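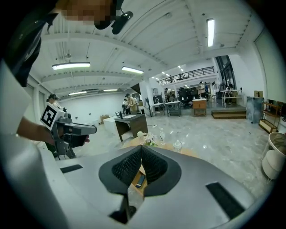 Why does the left-to-right gripper transform jump when both grippers are held still?

The head stream and the gripper streams were being paired by frame index, and the indexes drift apart whenever one stream drops a frame. Marker detection is fine. The detections were being matched to the wrong moment.

January, Skestano notebook, tracking and sync

Started at 9:40 with the bimanual recordings from Esiswood. Leonora Macapagal flagged them last week: the replayed trajectories look right one hand at a time, but the distance between the hands wobbles. I had put it down to the cube corners getting noisy at steep angles and spent most of a morning on the corner refinement. Wasted, mostly. Refinement on or off changes almost nothing in the result.

What showed it was plotting the inter-gripper distance against the drop log. Every step in the distance sits right after a dropped frame on one side. Between drops the curve is flat. I should have made that plot first.

Changes in the loader so far:

Pairing is now by capture timestamp, nearest neighbor. If the nearest frame on the other stream is further off than the tolerance, the pair is thrown out and not interpolated. Tolerance is 5 ms for now, in the config as pair_tol_ms.

Old index pairing is still there behind a flag so we can reproduce the earlier numbers. Default is off. Please don't turn it back on to get a higher frame yield.

Clock offset between devices is estimated once per session, from the clap at the start. I don't love this. A long session could drift past the tolerance by the end and we would just see yield go down with no error. Added a warning when yield in the last minute is lower than in the first. 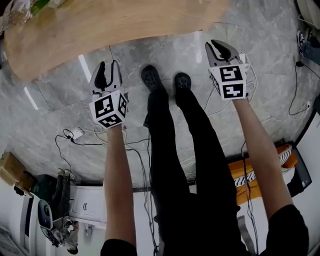
The other problem is cube identity. The detector hands over a set of marker IDs per frame and the old code decided left or right from image position, left half being left hand. That breaks as soon as the arms cross or the operator turns their head with the hands low. Moved it to an ID table per gripper, read from the session file. If the table is missing the loader now stops with an error instead of guessing. Two old Rostilthorpe sessions have no table, so they fail to load, and I'd like to leave it like that until someone writes the tables by hand.

Also found that a face seen nearly edge-on gives a pose flip now and then (the usual planar ambiguity). When two faces of the same cube are visible we solve for both together and the flip goes away. With one face we keep both candidate poses and take the one closer to the gripper's own visual odometry. Works on the clips I tried. It will fail if the odometry has already been lost, and there is no check for that yet. 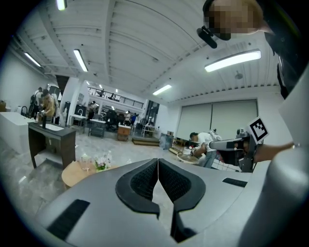
Reran the batch after lunch with the new loader: 300 clips, same list as before. 68 still fail the distance check. I opened a handful and they fall into two groups – odometry lost early in the clip, or the cube out of the head view for so long that there is nothing to anchor to. Neither one is a sync problem, so I'm calling the pairing fix done.

For the second group we could use the gripper cameras, because one often has the other's marker in view. Aquino (the viewer, branch relpose) already draws those detections but the solver ignores them. Should be a matter of adding a factor with a looser covariance. The fisheye calibration is weak toward the rim and that is where the markers tend to land, so redo calibration before trusting it.

To do
– tables for the two Rostilthorpe sessions
– odometry-lost check before the flip logic
– second clap at session end, compare offsets
– gripper-to-gripper factor, after recalibration
– ask Leonora which of the failed clips she needs for training

Loader is merged. Solver changes are on my branch, tests pass except the one for single-face cubes, which compares against the old flipped pose and needs a new reference file.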